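Niltau play kitchens to go into nursery and reception rooms from May

2018-04-08 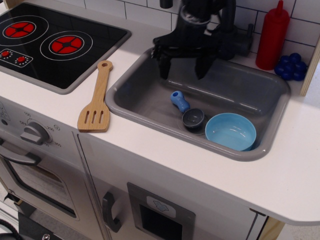
Play kitchen scheme opens to more settings

Dunne, the educational furniture supplier, will begin deliveries of its Niltau play kitchen to nurseries, childminders and reception classes in May. The first 167 kitchens have been ordered by settings that took part in the pre-order round over the winter, and a second round is now open.

Niltau is a single low unit with a white countertop, a two-burner hob and a grey sink. The burners are printed in red on a black panel, and two small red knobs stand for the controls. The sink has a proper basin, deep enough to take a saucepan and a bowl side by side, so that washing up can be part of the game as well as cooking.

The unit was tried out in 19 settings before the design was settled. Staff were asked to leave it in its place for the whole trial and to write down what the children did with it. Pretend cooking came first, as expected, but many of the notes were about the sink. Children carried pans to it, left them there, came back for them and argued over whose turn it was to wash. As a result the basin was made larger than in the first version and the rim was widened.

"We had put most of our effort into the hob," said Brendan Ó Gríofa, head of early years products at Dunne. "The notes that came back were mostly about washing up, so we went back and changed the drawings. It put the work back by 2 months and I think it was worth it."

Cookware and utensils

Cookware is sold separately under the Sedance name. The range includes a saucepan with a light blue handle, a light blue plastic bowl and a slotted wooden spatula with a hole in the handle for hanging up. Settings that already have toy pans and bowls can use those instead – there is no need to buy the set.

Replacement pieces can be ordered singly. This was asked for by several of the trial settings, where spoons and lids had a way of going home in coat pockets.

Delivery and assembly

Units are packed at the Dorkov warehouse and sent out flat. Assembly takes two adults and the tools are in the box. Settings should allow six weeks from order to delivery, and those with steps or narrow doorways are asked to say so on the order form.

How to order

Order forms for the second round can be had from the Dunne schools desk. Settings that took part in the trial keep their kitchens and do not need to apply again.

Ends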